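Evollow Evening Courses
Labels That Last: A Short Course for People Who Look After Things
Handout 4: Where the label goes

Welcome back, everybody, and thank you for all the jars, toolboxes and seed tins you brought along last time (the seed tins were a joy). We spent that session on wording, and I promised we would get to placement, so let's get to it.

Where the reader stands

Before you peel anything off its backing, go and stand where the reader will stand. I mean this quite literally. A shelf label at Gralgate, the stockroom we use for our case study, was neat and correct and sat on the top of a box kept above head height. People took the box down every time just to find out what was in it. Once the label moved to the front, the grumbling stopped, and so did most of the dropped boxes.

Think also about which way up the words will be. A lid gets read from above, a drawer from the front, and a tin on its side from wherever it happens to roll to!

Surfaces

Flat and clean is easiest. Curves are harder, and a big label on a tight curve will nearly always lift at the corners sooner or later. Use a smaller one, press from the middle outward, and leave it alone overnight. Keep clear of hinges, handles and openings.

Handwriting

Write larger than feels natural. Use a dark pen, let the ink dry before you touch it, and try reading the label from across the room. In the Zoveck workbook you'll find practice sheets for this, starting on page 32, and I do recommend them, even to those of you with lovely handwriting.

A border helps the eye find a label but takes up writing room. The first two pictures have red-bordered white labels on a rounded gray surface.
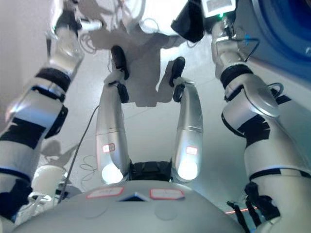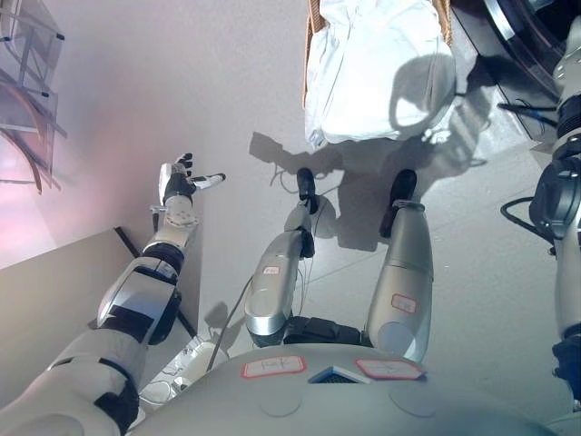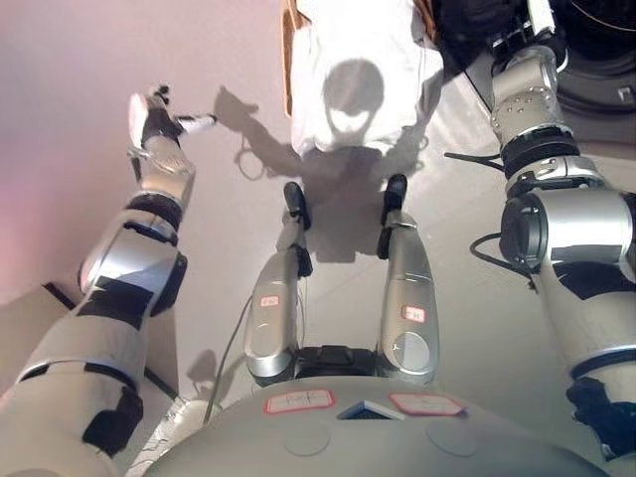 For next time

1. Choose one shelf or drawer at home and label it from scratch.
2. Ask somebody else to find three things in it, and try very hard not to help them.
3. Read the Tang chapter on numbering, up to the part about item 241.
4. Bring your pens.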